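Fovetti Thin-Object Set
Release 2, handheld bimanual demonstrations

The set holds 400 demonstrations of picking up and laying down small flexible items, recorded in homes with paired handheld grippers. It was built to test the Kwan grasp-point method.

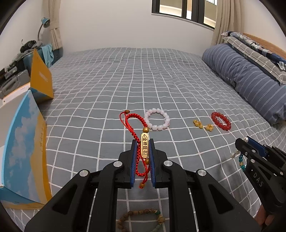 Grasp points on cord are harder to label than those on rigid parts. Kwan scores each candidate by how far the item sags once lifted. A red braided bracelet held upright by its cord, with an oblong charm between two round beads, has a stiff section and a slack one, and each is scored separately. The labels supplied give both values.

Training on the full set takes 4,000 steps at the default batch size. A held-out split of 230 grasps, collected at Urnuvcombe, is supplied for testing.

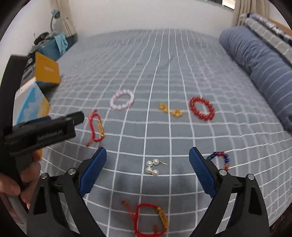

Results on the held-out split should be reported per item type. Files are supplied in Trulley format, with a loader and calibration sheets.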